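Coats, Scarves and the Corner by the Door

I've been putting off writing about the entryway because mine was so bad for so long, but several of you asked after the kitchen drawer post, so okay, let's do coats.

We moved into this place in Butville one October, which is exactly the wrong time of year to move anywhere if you own as many jackets as we do. There's no hall closet. The house was built in 1907 and I guess people back then had two coats and a nail. So for the first winter everything lived on the banister, and every time somebody walked upstairs a sleeve came down with them.

What I have now is a plain old standing coat rack, the kind with a center pole and curved arms, from the secondhand barn out in Trondton. I'd looked at wall hooks first. Wall hooks are great if your walls are great! Mine are plaster, and the last time I drilled into them a piece the size of a pancake fell off. So, a rack.

Keeping it from tipping

A standing rack will fall over. If you load one side, down it goes, usually at night. Hang the heaviest coat first and then put the next heaviest straight across from it, like you're loading a seesaw. Light stuff fills in between. Mine weaves around a little if you bump it, so I put felt pads under the feet and the wobble got better (one foot needed two pads, old floors).

If yours is really tippy, slide a flat weight over the base. I used a barbell plate for a while. Ugly, but you stop seeing it after a week.

And push it close to the wall, but leave a hand's width behind it. Coats need to hang free on all sides or the ones at the back come out creased. If there's an outlet back there, run the cord along the baseboard and clip it down. I caught a phone charger with a boot once and pulled the whole business over, coats, hats, umbrella, everything.

The one-season rule

Only what you're wearing this month goes on the rack. I was very against this when my sister-in-law told me to do it, and then I counted what was on there and it was 14 things for two people. Now it's one everyday coat each, one rain jacket each, and whatever scarf is in favor. The rest goes in the bedroom closet in a zip bag. I swap things over when the heat first comes on and again when I get the garden hose out.

Guest coats go on the bed, same as my mother did it.

Soft things that slide off

Scarves, thin sweaters, the fleece blanket the dog thinks is hers - anything slippery will work its way down a smooth arm and be on the floor by suppertime. I've tried a lot of fixes. A rubber band wound around the end of each arm works, and so does a strip of that bumpy shelf liner, glued on. I ended up with the shelf liner in brown and you really can't tell unless you go looking.

The other thing is how you pick the piece up. If you grab a scarf out of the basket in a wad and toss it at the rack, it lands in a wad and stays creased. Take hold of it in two places along the top edge, a little way apart, and lift so the rest drops down by its own weight. Give it a second to hang. 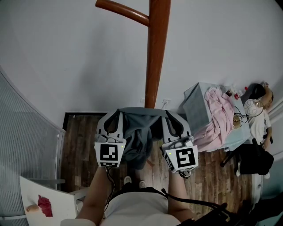 Then one gentle shake, fold it in half lengthwise, and drape it over the arm so the two ends are uneven. Uneven is better. When both ends are the same length it balances right on the top and any little draft sends it off. If one side is longer, tuck the short end under the long one and it stays put all week.

Knits I don't hang at all. They grow. I had a gray cardigan that fit me in November and fit my husband by spring. Fold those and put them in a basket underneath.

The floor under the rack

Wood floors and wet coats don't get along. A boot tray is the obvious answer, and mine is an Eder, which I bought for $11 and which has held up fine, though the lip could be higher. In slushy weather I lay an old bath towel in it and swap the towel in the morning.

For the white marks that boots leave, mix a little white vinegar into warm water, wring your cloth out until it's barely damp, and wipe along the grain. Dry it right away. Test it behind the rack first if you don't know what finish you've got. And sweep before you wipe, please. I scratched up a good patch by the door dragging grit around with a mop and I look at it every single day.

Dark floors show lint like crazy, by the way. A dry microfiber cloth under the foot, skate around while the coffee's brewing, done.

Bags

Bags don't go on the rack. A full shoulder bag weighs more than a winter coat and it's the number one reason mine used to fall. I put a low stool next to it for bags, and the Jerkbridge catalog has a nice one with a shelf if you want something fancier. It was $215 last I looked, so I'm sticking with the stool.

Next time I'll do the mitten situation, which I still haven't solved. If you've got a system that works with kids in the house, leave it in the comments and I'll try it out before I write that one up.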